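# Should a rec league draft or let friends play together?

Second season running our little basketball league, and the same argument has landed in my inbox again.

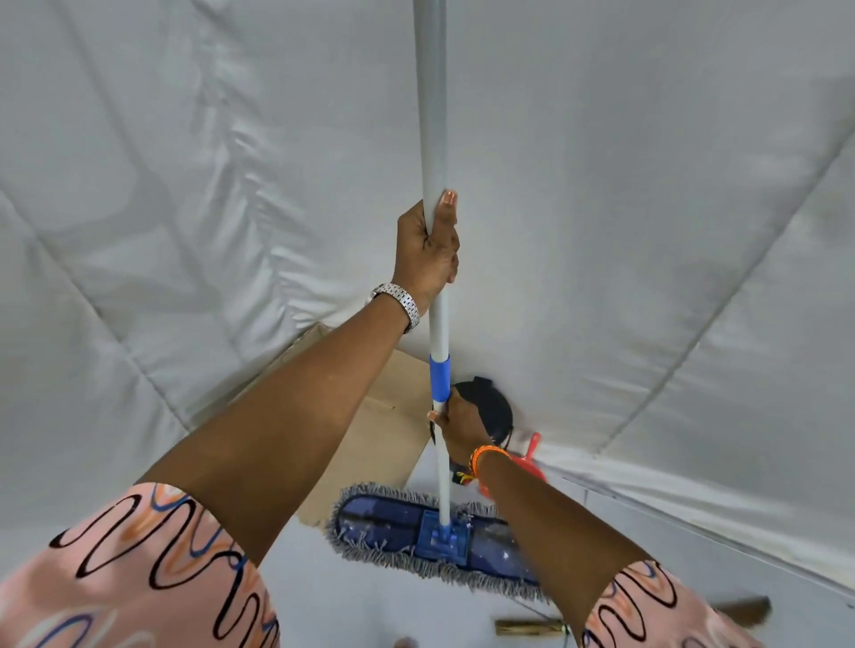
How do you keep the teams fair when half the players want to be with their friends?

Let everybody name one person they want to play with, keep those pairs together, and draft everything else. We did it that way in February and I would do it again tomorrow.

I should back up a little, because those of you who read this blog for the soup recipes may not know that I got roped into running an adult basketball league over the winter. It plays at the Penrose gym, the one with the sticky side door, and it has eight teams. The first season we let people sign up as whole teams, which sounded friendly and easy and was certainly easy for me. I typed the names into a spreadsheet and went to bed.

Then the games started. The Jemlow team had played together since high school and they passed the ball without looking at each other. I loved watching them, I really did, but they beat one poor group by so much in the opening game that the scorekeeper stopped flipping the numbers in the fourth quarter out of kindness. By the middle of the season two teams were having trouble getting five people to show up. You can't blame them. It's a long drive in the dark to lose by forty.

So this time we drafted, and oh my goodness, the emails. People who hadn't said a word all season wrote me whole pages. One man told me he only played because it was the one night he saw his brother-in-law, and I thought about that one for a good while. That's where the pairs came from. If you and your brother-in-law both put each other down on the form, you count as one pick and you go together. If you put down somebody who didn't put you down (this happened more than once, and I will take those names to my grave), you just go in the pool like everyone else.

The captains met in the back room at Kinis, the diner, because the gym was booked and because Kinis has pie. I had imagined it would take an hour. We sat down at 7:00 and they were stacking chairs around us when we finished. The captains took it so much more seriously than I expected! One brought a binder. One had a list of nicknames and couldn't remember which real people they belonged to, so we had to work those out as we went.

We used a snake order, where whoever picks last in one round picks first in the next. The trickiest part was what a pair should cost. In the first try we said a pair uses up your pick in this round and your pick in the next, and that was fine until somebody pointed out that a very good player paired with a beginner was a steal in the first round and a terrible deal in the sixth. What we settled on was that a pair gets taken in the round where the better player would go, and the captain sits out the last round to make up for it. Is it perfect? No. There was grumbling from the Ukine side of the table, and they had a point, but they also ended up with the best rebounder in the league, so I let the grumbling go by.

Things I'd change next time:

- Ask people for their height and how often they've played, and leave off the "rate yourself" question. Every person in town is a 3, apparently, including a fellow I know played in college.
- Close the form a full week ahead. I had sign-ups coming in while we were ordering pie.
- Draw the pick order in front of everyone. I did it at home and I could feel them wondering.

The games have been closer, and I get to see people who never would have met standing around in the parking lot afterward with the car doors open, still going over some call from the second half. The old Jemlow crowd is spread across the league now. They guard each other like it's the finals and then go get burgers.

I haven't figured out trades yet. Two captains already want to swap players and I've been pretending I didn't see the message. If your league allows them, I'd love to know when you cut them off, and whether the players get a say - I keep thinking they should, but then I picture the emails.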